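Calero comic spin-off, issue one preorders up

mossbucket
Posted 7:42 pm

So the preorder page for the Calero comic went live this afternoon and I already caved and put one down. It's the side story about the ferry town, set before the second game, and they're saying six issues to start with. 30 pages each, plus a sketch section in the back of the first one. I know a lot of you got burned by the Zavalden tie-in (me too, I still have all four of those sitting in a box) but the preview pages look so much better than I was expecting!

dex_overworld
Posted 7:58 pm

Preview pages always look good. Zavalden had great preview pages. Then issue two showed up with half the backgrounds missing and the villain's coat changing color every other panel. I'm waiting for reviews.

tinwhistle88
Posted 8:10 pm

Different publisher though. This one's coming from Costine, and they did right by the Mtshali books. I reread those every winter.

dex_overworld
Posted 8:13 pm

Mtshali was a finished story before they ever drew a page of it. Calero can't even agree with itself on what year the flood was.

mossbucket
Posted 8:21 pm

Ok that's fair lol. But I kind of like that the comic gets to pick one? The writer said in the preorder notes that they're going with the date from the first game's manual, so the flood comes before the lighthouse stuff. That fixes the ferry captain for me, she never made sense otherwise.

parsnip_king
Posted 8:40 pm

It does NOT fix the ferry captain. She mentions the lighthouse fire in the harbor level of the first game, go talk to her twice. If the flood's first then who's running the ferry in between?

tinwhistle88
Posted 8:46 pm

Her sister, I always figured.

parsnip_king
Posted 8:47 pm

The sister is from the cartoon. Cartoon doesn't count.

mossbucket
Posted 9:05 pm

Cartoon counts a little! Anyway, for anybody on the fence, the signed edition is limited to 3,344 copies and the counter said 876 were gone when I ordered. Just checked again and it's at 1,055, so it's moving. The regular cover isn't limited, I don't think. I went with signed — no regrets yet — and shipping is supposed to start in April. I'll post my thoughts on the first issue once I've read it, spoilers marked, promise.
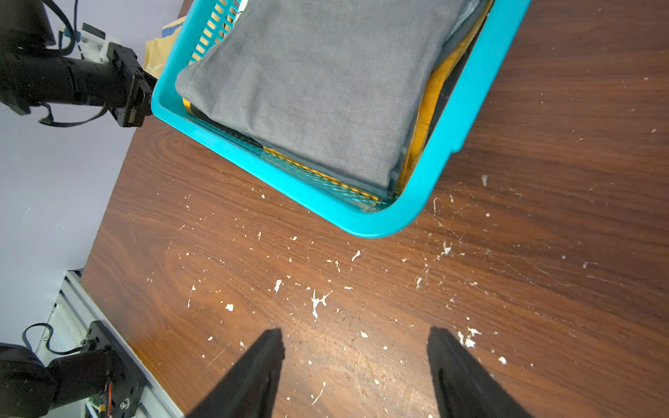
saltlamp
Posted 9:31 pm

Does the signed one come with the sketch section too, or is that only in the regular cover? The page lists it under one and not the other and I don't want to order twice.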